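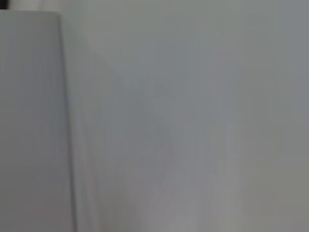

Light-gray panel, smooth face.

Setting Up Your Karkik Scoreboard for a Cricket Match

Welcome, and thank you for choosing the Karkik! Set aside a little time before the toss and go through these steps at your own pace (a cup of tea does no harm).

1. Plug in the scoreboard and hold the power key until you hear two beeps.

2. On the handset, choose New Match, then pick your format. For a Test-style game with two innings a side, choose Long. For club games, choose Limited and type in the number of overs.

3. Enter the team names. If you're playing in the Flestoslow league, the Somolthorpe and Mazurek sides are already saved, so just scroll down to them.

Note: Names can run to 18 letters. Anything longer gets trimmed at the end.

4. Press Start Innings once the umpires are out in the middle and the openers have taken guard. 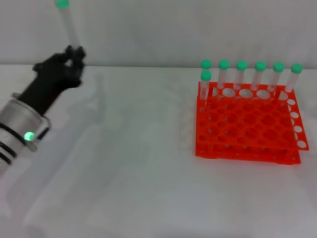 Correcting a Score

Don't worry if you press the wrong key, we all do! Hold Undo to step back one ball at a time, up to 33 balls.

Caution: Never switch off at the wall during an innings. Choose Pause first, or the current over will be lost.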